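Teaching by hand at Gristdale – gallery

Posted Thursday, April 4, 2024

We spent the day in the demonstration room at Gristdale, where the Planberg project collects its hand-taught tasks. The operators hold a gripper themselves and do the job the way they would like the arm to do it later. The tool records what its fingers see and how far they open and close. By the end of the day the count stood at 105 recordings kept, which brings the total for the spring to 813.

Pictures are in the order they were taken. Click on any of them for the full size.

1. Lining up
The green hooked piece stands straight ahead of the gap between the two fingers, with the yellow block beneath it on a white surface. The pads are pale grey and soft, each with a long slot through it, and the frames holding them are black. To the left, a colleague in a white headset has a hand-held device of their own.

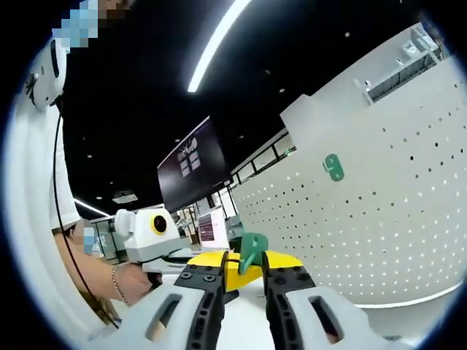 Notes on the task

Each recording starts with the fingers partly open and ends when the operator lets go of the piece and draws back. Most people need 2 or 3 practice runs before the recordings are worth keeping. The usual fault is going in too fast – the arm copies the speed as well as the path, and a rushed approach tends to knock the piece sideways.

Operators swap over every half hour. Wrists get tired sooner than you would expect, and tired hands drift to one side.

The next session

Remote control comes next, using the Zandora desk and the same set of pieces. The Nseir group will run the same task from their end, so that the two sets can be compared later in April. Pictures from that session will go on a separate page.

Back to all galleries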